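Flelley issue 102: frayed jeans keep failing the checker
Component: Cutis (episode checker)
Rig: Guthrie
Opened by: Harpreet Beaulieu
Assigned to: Noeline Ashby
Opened: 2021-09-10
Priority: Medium (was Low, then I had to do the re-recording)

Summary

Cutis is throwing out good jeans demonstrations with the message "cloth edge unstable". It passes T-shirts and tea towels. It passed a demonstration in which I folded one tea towel into something like a samosa and then put it down in the wrong place. Give it a pair of jeans with a raw hem, though, and it decides the cloth is in two minds about where it stops.

Flelley wants 1000 accepted folding episodes before the next training run, and denim is meant to be a decent share of them. At present denim's share is small and consists mainly of jeans with tidy hems, which the model will no doubt learn to fold beautifully. The jeans people own are another matter.

To reproduce

1. Start Bondia with the usual three views: head, left wrist, right wrist.
2. Put any pair with a frayed leg end on the table.
3. Teleoperate a normal fold. Take your time, be proud of it.
4. Save the episode and let Cutis run.
5. Read the rejection.

I see it with either of us driving, and a reboot changes nothing except my mood.
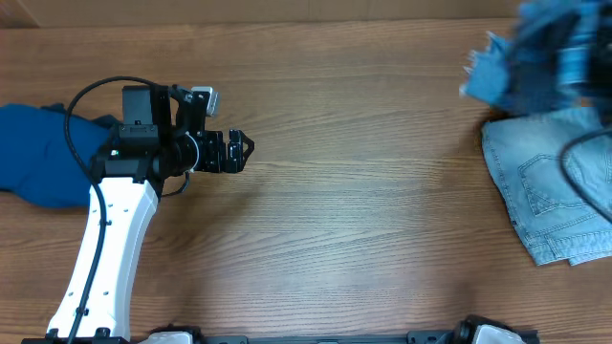 The rejection always lands during the part where a leg end is moving and one of the wrist cameras is near it. While the cloth is still, the edge score sits well above the limit. As soon as something moves, the score drops, stays down for a bit and comes back up as if nothing had happened. Cutis needs only a short dip to bin the whole episode, and it doesn't keep the part before the dip, which I think is petty.

Comment, Noeline

Picked this up. Some questions before I touch any code.

Are the wrist cameras on automatic exposure? They were in July, when we had the business with the shiny tabletop. If the shutter is slow, a fringe in motion is going to smear and the edge finder will see several edges, all of them plausible.

Also, are you laying the jeans flat between episodes or starting from whatever state the last one left? Cutis builds its idea of the outline from the first frames, so a heap gives it a poor start. Could you run a few flat starts and a few heaps, and write down which is which? In the notes field, please. The last lot were on the back of a delivery slip and I've since recycled it.

Comment, Harpreet

Exposure: automatic, both wrists. I'd like it noted that I didn't know there was a setting.

Flat starts: did a run of them, waistband to the left, legs to the right, a clear gap between the legs so the outline couldn't be misread. Outline was found first time in every one. They still failed once a hem was lifted. Heaps failed in the same place and also at the start, so heaps are worse, but flat doesn't save you.

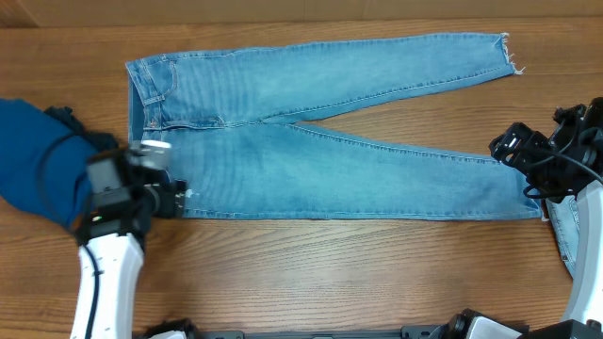
What we changed first

Fixed the shutter on both wrist cameras and turned the gain up to make up for it. In Bondia this is under Devices, then the camera, then a small arrow that looks like decoration. You have to do each wrist separately, and the setting is lost if you unplug the camera. Check it again after any cable work.

Result: better. The dips are shorter. We went from nearly all raw-hem episodes failing to a bit over half, so I could at least go home feeling that the day had a direction.

What we changed second

Noeline turned on the debug overlay, which draws the edge Cutis believes in. On a clean hem it's one calm line. On a frayed one it hops between the end of the woven cloth and the tips of the threads, sometimes several times in a second, and each hop is counted as the cloth jumping sideways. Add motion and it will happily follow a single thread off across the table.
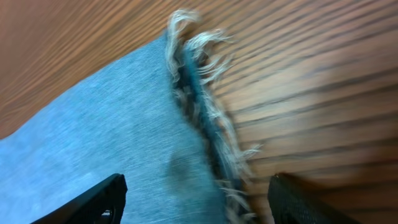
Her fix is to make it choose. The edge is now taken as the place where the weave stops, and anything thinner than a set width is treated as fluff and ignored. The width is a number in the settings file called fringe_limit. It was 2, which is fine for a T-shirt. It's now 30 for anything tagged as denim. T-shirts and towels keep the old value, so please tag your garments properly. "Blue thing" is no longer accepted as a tag, and I know who that was aimed at.

While in there she also made Cutis wait before rejecting. One short dip is now marked on the timeline for a person to look at, and the episode is held. Only a long dip rejects it outright.

Comment, Noeline

Re-ran the rejected raw-hem episodes from disk with the new settings. Most pass. The held ones I've gone through by eye, and they're good demonstrations apart from one where the left gripper closes on air, pauses and closes on air again. Harpreet, that one's yours. I've left it out, although as an example of persistence it has something.

Please don't start picking neater jeans to get your numbers up. The loose threads are part of what we want the model to see. If it only ever meets smart hems it will be as confused as Cutis was, and with more expensive hardware.

Still open

Close-ups. When a wrist camera gets so near that no outline is in view at all, Cutis has nothing to measure and falls back on colour and texture to guess which material it's looking at. It gives "unknown" when more than one fabric fills the view, and it has no idea what to make of anything fuzzy. I had it report "animal" once. I didn't know it had that label, and Noeline says she didn't put it in. 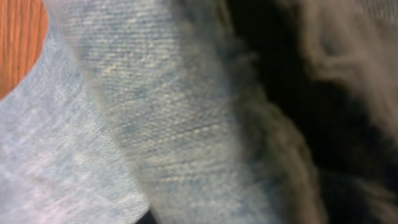
Wrist view, very close: pale cloth, blue denim, dark fuzzy material on the right.

For now, views like this are skipped when scoring the edge, and the other cameras decide. That works so long as at least one of them can see a hem. If none can, the episode is held for review, and the review is me.

To do before closing

Harpreet: re-record the heap starts with the fixed shutter. Fill in the notes field.

Noeline: make Bondia remember the shutter setting when a camera is unplugged. Find out where "animal" comes from.

Either: add the fringe_limit change to the Guthrie setup page, which still tells people to iron everything first.

Status: fix in place, waiting on re-recording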